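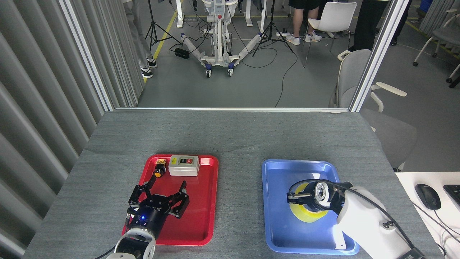
Slide 1. Two-arm robot cell, red tray and blue tray.

Speaker notes: Buying your first two-arm cell
Ratree Kaewsai, Wannasri workshop day

Start with the slide up and let people look. Say hello, thank Thongchai Somboon for the invitation, then straight in.

I love this stuff and I'm going to try to keep it under control for 20 minutes! What I want to talk about is the part before the fun part, meaning the spreadsheet. How do you plan the money for a cell like this one, when the quote you get from a supplier covers the arms and very little else?

Point to the arms first. Two white arms, a black gripper on each. Everyone's eye goes there and so does everyone's budget. When we put together our first plan at Buruvura, the arms had a page to themselves and the rest was one line that said "misc." Please don't write "misc."! Ours had to be pulled apart and written again, and it ended up as a list of 143 items.

Then point to the table. Gray fabric top, two plastic trays. Cheap, right? Yes, and wonderful value. The tray colors make it easy to say "red tray" and "blue tray" in a meeting and have everybody mean the same thing. But put the table and the aluminum frame in the plan as real lines, with delivery and somebody's time to put them together.

(Pause here. Ask who has priced a frame before. Usually a few hands.)

Grippers. The right-hand one has a ring-shaped piece mounted on it, a camera or sensor, and the left one is fitted out differently. Good point for the budget: price each arm's tooling separately. Don't take one side and double it. Also ask what the fingers can hold. The right arm has a round yellow object over the blue tray, and on the left there's a small switch box with a green button and a red button. Very different shapes! Write down your own parts, the awkward ones especially, and send that list to the supplier before you ask for a price.

Cables. I could do the whole talk on cables. There's one looping over the right arm and another running up beside the left gripper. Buy spares on day one. We waited 5 weeks for a single cable and the whole cell sat there.

Floor space next. Look behind the table: a lifting stand on wheels, tripods, desks, chairs, people. When you measure the room, measure for all that too, and mark it on the plan. Thongchai's rule at Zitik is to draw the cell on the floor with tape and have the team walk around it for an afternoon. Lovely idea, costs one roll of tape.

Now the split we use. I'll read it slowly, people like to write it down.

Arms and controllers
Tooling and sensors, per arm
Table, frame, power, cables, spares
People: setup, training, and someone's hours every week afterward

That makes 4 pots of money, and the last one is the one that gets trimmed. Fight for it! A cell with a trained person next to it is a joy, and the training is where our Bitex project finally picked up speed.

Timing: if your budget closes in January, get quotes well before then, and ask each supplier how long the price holds.

Skip the leasing part if we're past the 15-minute mark. If there's time: leasing worked for us on the arms, and we bought the tooling outright so we could change it whenever we wanted.

Questions. Leave slide 1 up. Budget template is on the table by the door, take two.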